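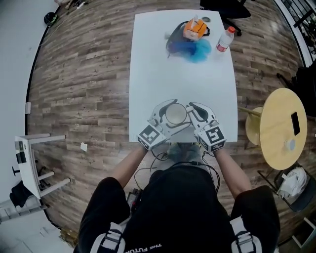 Stileck Tea Log is a dataset of 200 cups of black tea, brewed by people who should have been working. Each row is one cup: what went in, how long it stayed in, and what the drinker thought of it before and after being told the answer. We stuck to plain white cups, like the one held at the table's edge there, after an early batch in brown mugs in which every tea got marked "dark." Color scores from a white cup can at least be argued with.

What's in it

One file, cups.csv, with 19 columns. Only 18 of them are worth your time. The last is "notes," which was meant for brewing remarks and soon filled up with opinions on the office heating. We left it in for completeness and because Borghild Sandberg wrote most of it.

The columns people ask about:

steep_seconds: time from pour to bag out, by kitchen timer. A blank means the brewer went to a meeting.
water_source: tap, filter or kettle_leftover. Please don't treat the third one as a kind of filter.
milk: yes, no or disputed.
color_score: 1 to 5, judged by eye against a printed card, before milk.
taste_blind and taste_told: 1 to 10, same cup, same drinker. The gap between the two is the whole reason this dataset exists, and it's larger than anyone in the building would like.

How it was collected

Cups were brewed in the kitchen at Stileck and tasted at the desk nearest the door. There were 3 teas, coded A, B and C. Siv Eide held the key and refused all bribes, most of which were biscuits. Tasting stopped for December, when the kitchen smelled so strongly of cloves that every cup scored as "festive."

Known problems

The Flondside tap water is hard and leaves a film, so color scores run dark for anything marked tap. Tasters knew each other and cheated in small ways. Tea B ran out early and the replacement box came from a different shop. Rows from the new box have B2 in the tea column, except where somebody forgot.

Don't use this to choose a tea for a hotel, a wedding or a ship.

Loading it

The file is UTF-8 with commas. Some of the notes contain commas too, and they are quoted, so use a real CSV reader. Splitting on commas by hand will give you Borghild's views on radiators as a taste score.

Changes

1.2: fixed steep times entered in minutes. A cup steeped for four seconds had been winning.
1.1: added B2.
1.0: first release.

Corrections go to Siv. Complaints about the milk column go in the milk column.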